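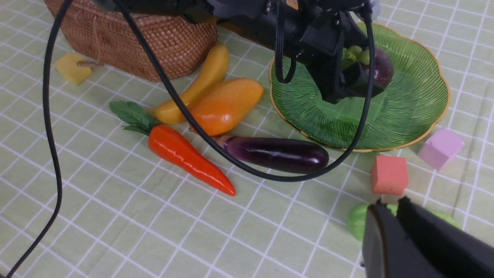
Table clearing (robotics)

Table clearing is a household chore used as a test for robot arms. A machine is given a tabletop of mixed objects and asked to put each one where it belongs, usually in a basket or on a plate. People have managed this since the invention of the table. Robots are getting there.

Objects

Most labs use artificial fruits and vegetables, which do not bruise, rot or get eaten by graduate students. Bananas and carrots are long and awkward to grip off-center. An eggplant is glossy and likes to roll. Foam cubes are easy and are included, critics say, for morale.

Performance

The Vernero trials, run at Trornorbridge by Jawad Awan, recorded 396 attempts with a two-armed system. It put away a full table of 8 objects in 47 percent of them. The median successful run took roughly 2 minutes, a pace Awan's report called "comparable to a teenager who has been asked once." Common failures included gripping the rim of the plate along with the fruit, and placing the basket in the basket.

Household use

No machine is yet sold that clears a real dinner table unattended. Gredell announced one in November, then revised the announcement to cover dry items only. Sauce remains an open problem.

See also: Dish loading; Laundry folding; Khúc gripper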